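How I Check Whether My Policy Is Using the Wrist Cameras

I get this question a lot, usually from people who have just trained their first two-arm policy in simulation: is it looking at the wrist views, or just riding along on the head camera? There's a cheap way to find out and you can do it in an afternoon. I'll go through it the way I do it on our kitchen counter task, which has two arms and a handful of small things to pick from. 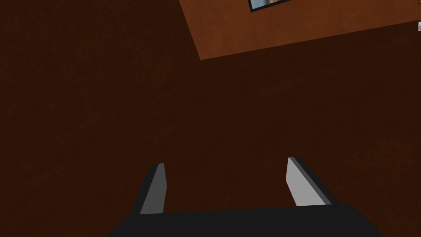
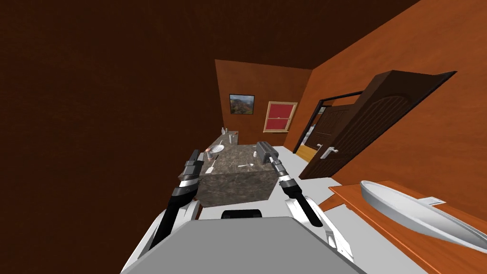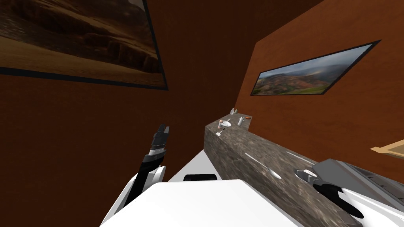 Page last changed: October, by Parvathi Chacko

The basic idea is old and simple. You take a trained policy, you mess with one camera stream at a time, and you see how much worse it gets. If you wreck a stream and the success rate doesn't budge, the policy wasn't leaning on it. People call this camera ablation at test time. I call it poking it in the eye.

What you need before you start

A trained checkpoint, a simulator that can reset to a saved state, and a list of start states that the policy didn't see in training. I use 60 start states. I save them once, to a file, and every test uses that same file. Please don't draw fresh ones for each test! I did that for my first month on Plindgate (our evaluation runner) and half of my "findings" were just easy resets versus hard resets.

You also want your random seed pinned. Mine is 333 for no good reason at all.

Step 1: Get your baseline

Run the policy on all the start states with every camera working. Write down the success rate, and also where each failure happened: on the reach, on the grasp, or on the move afterward. You'll want that split later. Cap every episode at the same length. I use 783 control steps, a weird number that came from the longest demo in our training set, and I never got around to rounding it.

Step 2: Swap, don't black out

This is the part most folks get wrong, me included. The obvious thing is to feed the policy a black image. The trouble is that your policy has never seen a black image, so it may go haywire just from the shock. Then you'll conclude that the camera mattered a whole lot when really you fed it garbage.

So swap in a real image from the same camera, but from a different episode. I keep a bank of 300 images per camera, all taken from training demos, and pull one at random at the start of each episode. It stays frozen for the whole run. The picture looks perfectly normal to the network — it just has nothing to do with what the arms are doing.

My open-gripper view with nothing between the fingers is the sort of frame I want plenty of in the bank. It's an ordinary view, and it gives the policy no help with a spoon.

Step 3: One stream at a time, then pairs

Go through them in order: head only swapped, left wrist only, right wrist only. Then both wrists together. Don't skip the pair! On our Lakness checkpoint, swapping either wrist alone hardly hurt, and I nearly wrote that the wrist views were dead weight. Then I swapped both and the grasps fell apart. My best guess is that the network was picking up some arm timing from whichever wrist view still made sense.

Step 4: Look at where it fails

Go back to that reach/grasp/move split. In our runs the head camera mostly decides the reach, and the wrists matter in the last little stretch before the fingers close. If you see the opposite, check that your camera inputs aren't in the wrong order. Ask me how I know. (Sternholm, our older training code, sorted the streams by name and the evaluation code didn't. Two weeks gone.)

Watch some of the episodes, too. A few failures in our set were thin utensils near the counter's edge getting nudged instead of gripped, and the success number alone would never have told me that.

Step 5: What to do about it

If the wrist views turn out to be ignored, the fix that worked best for me was hiding the head camera for part of training. Drop it on a fraction of the batches and let the wrists carry the load. Start small, because too much of it made our reaches sloppy. Moving the countertop items around more in the demos helped as well, though less than I'd hoped.

I haven't tried any of this with depth images yet. The swap script is in the Forsberg repo under the evaluation folder, and the image bank builder sits right next to it. Run the builder first or the swap script will complain about a missing file.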